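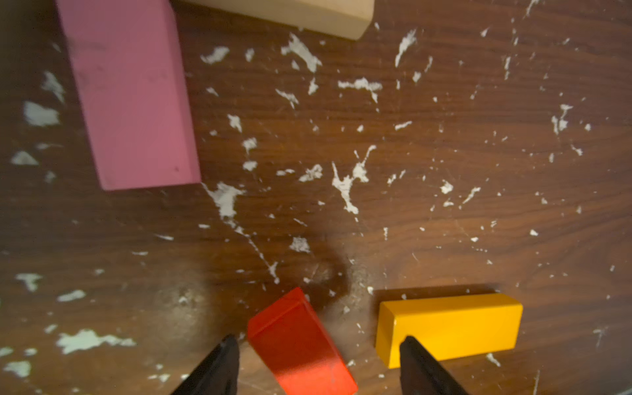
The two black fingers of the robot, with the red-orange block between them.

How does a robot learn to pick up a block?

Put a wooden block on a table and pick it up again. How long did you need? One second, maybe less. You did not think about your fingers at all.

For a robot this job is hard. In our laboratory in Stullilstead we have a robot arm called Pomare, and we spent most of one winter teaching it to pick up blocks. On this page I will explain how we did it and what we found out.

First, what does the robot see?

You have eyes in your head, so you look at the table from above. Pomare has a small camera near its hand, and the camera moves when the hand moves. When the fingers go down to a block, the block looks bigger and bigger.

A camera picture is made of very many small dots of colour. The robot does not know which dots are "block" and which dots are "table". Look at the white paint on our table. You know at once that paint is flat and that you cannot lift it. A robot has to learn this. At the start of our work, Pomare sometimes closed its fingers on a spot of paint, and of course it got nothing.

Shadows are also difficult. The arm makes a dark shadow on the wood, and when the arm moves, the shadow moves too. If you were a robot, would you know that a shadow is not a thing?

Learning by copying

There are different ways to teach a robot. One way is to write a rule for everything: if the block is here, go there. But the blocks can lie in so many ways that you would never finish your list of rules.

We used another way, which is called learning from demonstration. A demonstration means that you show somebody how to do something. Perhaps your grandfather taught you to tie your shoes like this. He did it slowly, and you watched and copied.

In our laboratory, a person holds a controller and moves the arm. The person brings the fingers down, one on each side of the block, closes them and lifts. All this time a computer saves the camera pictures and also the movements of the arm. Then we move the blocks to new places and do it again. My colleague Kenji Alcantara made most of our demonstrations. There were 297 of them, and he told me that he saw blocks when he closed his eyes at night.

After this, a computer program called Kullatum studies all the demonstrations. It looks for a connection: when the picture looks like this, the hand moves like that. The program makes a guess, compares it with what Kenji did, and changes itself a little bit. It does this again and again, for more than 20 hours.

Our question

Every piece of research begins with a question. Ours was this: is it better to practise on a clean table or on a messy one?

What do you think? Please decide before you read the next part.

We trained the robot two times. The first time, it learned only from demonstrations on a plain, clean table. The second time, it learned from the same number of demonstrations, but on tables with spots and scratches. Then we gave both robots the same test on a table with paint spots. Each one had 200 tries.

It is important that the test was the same for both. If one robot had an easier test, we could not compare them. Scientists call this a fair test, and maybe you have made one at school with plants or with paper planes.

What happened?

The robot that practised on the messy tables picked up the right block in 90 per cent of its tries. The robot from the clean table did it in less than half. It had never met a paint spot before, and it did not know what to do with it.

We still have problems. When two blocks lie very close together, there is not enough space for a finger between them, and Pomare often pushes both blocks away. We want to work on this next.

Try it at home

You need a friend, a few blocks and a cardboard tube. Close one eye and look through the tube with the other. Now pick up a block with only your thumb and one finger - your friend may move the blocks between the tries. Afterwards, put the blocks on a newspaper or a cloth with a pattern and do it again. Was it slower?

Words to remember

Gripper: the hand of a robot. Ours has two fingers.

Demonstration: showing how something is done, so that another can copy it.

Fair test: a test where you change only one thing and keep all the others the same.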